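Hand-held gripper comparison: pre-use inspection and comments
Units: Kolholm two-finger, Drirham two-finger
Site: Skullivville, domestic room trials, August
Inspected by: Mansa Sarpong
Reviewed by: Constanza Ledesma

1. Body and fasteners
Body plate free of cracks -- OK, both units.
Front screws seated -- OK on Kolholm. Drirham lower right screw turned a quarter before it seated. Recheck at next charge.
Side housings, no play when pushed by hand -- OK, both units.
Unit label present and code scans -- OK, both units.

2. Fingers
Tips meet along the full inner edge -- OK on Kolholm. Drirham left tip closes slightly ahead of the right.
No burrs that could catch thread -- Drirham failed first check. Edge dressed with fine paper, passed on second check.
Full open and close, 10 cycles with no load -- OK, both units.
Comment (Ledesma): Log the dressed finger as a changed part. Results from before and after should not be pooled.

3. Camera
Lens cover clean -- OK.
Both fingers and held item inside the round view -- OK. Confirm again after any change of mount.
Clock offset to controller under 17 ms -- OK with the Gu controller. The older controller drifted past the limit and was taken out of the comparison.

4. Cloth grip check
Pinch a single fold, lift the item clear of the bedding, keep the free hand away from the finger gap. Repeat with light and dark garments.

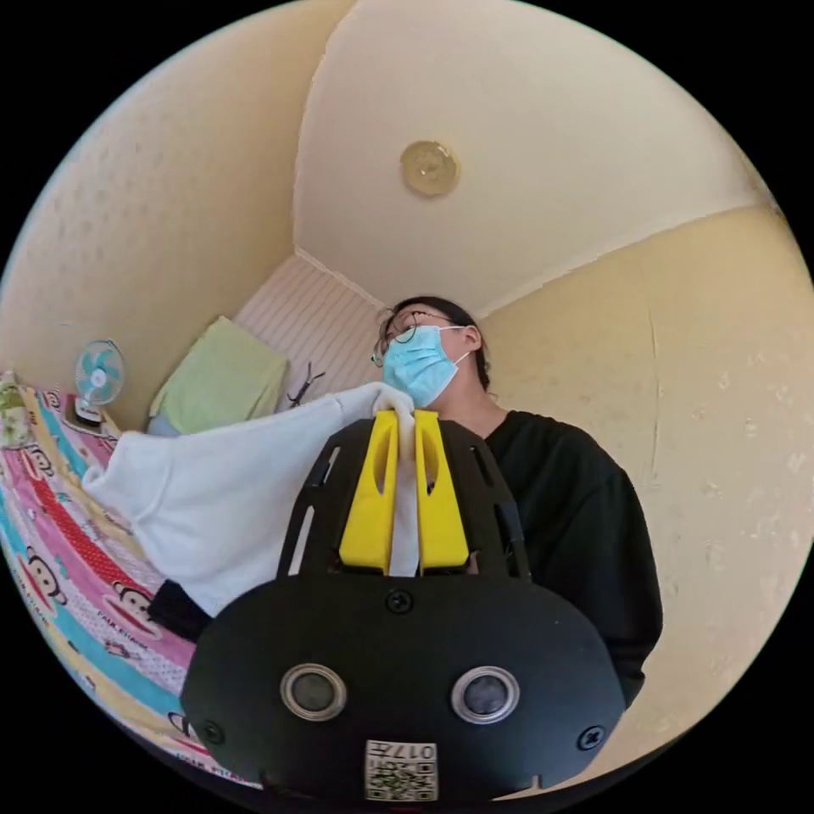
Item 4: white garment, fold held between the yellow fingers.

Comment (Sarpong): Thin folds need the trigger closed fully before lifting. Thick seams should be logged separately, as they hold the fingers apart and change the width reading.

5. Operator and room
Long sleeves kept clear of the side housings -- operator reminded.
Fan cords and other trip hazards out of the walking path -- OK.
Operator can stop and set the unit down at any point -- OK.

6. Counts at close of check
Kolholm: 1,063 grasps logged since last service.
Drirham: 2,046 grasps logged since last service. Finger pads due for replacement.

Result: Kolholm released for use. Drirham held until pads are replaced and section 2 is repeated.
Open point: confirm whether the Gu controller keeps its offset after a battery swap. Ledesma to test.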